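The spare room has been more or less given over to the project since July, and I've stopped pretending I'll get it back before winter. When we started, Herard was three shelves of parts and a lot of talk in the shared workshop at Zimbridge. Santino Orellana had the bench next to mine, and he was the one who said that if I wanted a machine to deal with clothes I should stop feeding it tea towels, because a tea towel will forgive you anything.

He was right, of course, and I grumbled for a week. A jacket has collars and seams and thick bits where you least want them, and once there's a hanger in the business you have a stiff thing inside a floppy thing, and the two arms have to agree about both (they don't always, bless them). I rewrote the grip routine twice. The log on my laptop now runs to 3,274 lines, most of them me muttering to myself about how hard to pinch.
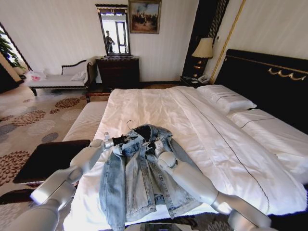
Denim and more denim, I'm afraid!
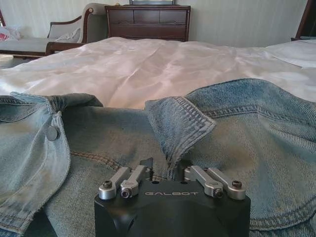
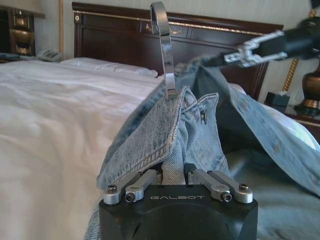

Santino Orellana reckons I'm still closing the fingers too early, and that with heavy cloth you want to let the fold settle before you commit to it. He also asked, rather pointedly, whether I'd tried slowing the second arm down so that it waits for the first. I had not. I've got 27 little jobs on my list and that one wasn't among them, so it has gone in at the top, above the cable ties and the squeaky joint on Bangera, my older and much sillier machine, which mostly sorts pegs.

Next I'd like to have a go at shirts, the soft sort with small buttons, and I've been putting some by. If anyone has a decent way of getting a limp collar to stay where it's put, do leave me a note, as I'll be back at the workshop most evenings after six and would happily try it out.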